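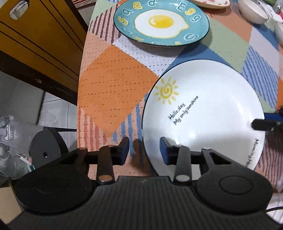
Fergal Rafferty asked at the last review whether a written contact rule was worth having at all, given that operators learn the feel of the grippers within a day. The Endel work since then suggests that it is, and the draft rule is submitted with this report.

Status at May 2, 2019

The handling code now has 23 clauses, of which 9 are new this period. The new ones cover crockery and other rigid tableware. In short:

Finger pads close on the rim only when both pads are level with it.
When two grippers work on one plate, one holds and the other moves. The roles are called out before contact.
Cables are kept clear of the item being handled.
A plate that slips is left where it lies until the take is stopped.

Trolldale has completed 300 takes under the draft. Liesl Hubmann rejected 7 of them, all for clause 4 - the operator tried to recover the plate while still recording. The wording has been tightened.

Outstanding

Clause 11 (patterned cloths) is not agreed. Ngozi Amadi wants plain cloths for calibration takes only; Skoryk would prefer them throughout. We recommend the first option, as the second would remove household settings from the set.

Pad wear limits are still to be measured. No change to the budget is requested. The revised code goes to Imevholm for comment in July.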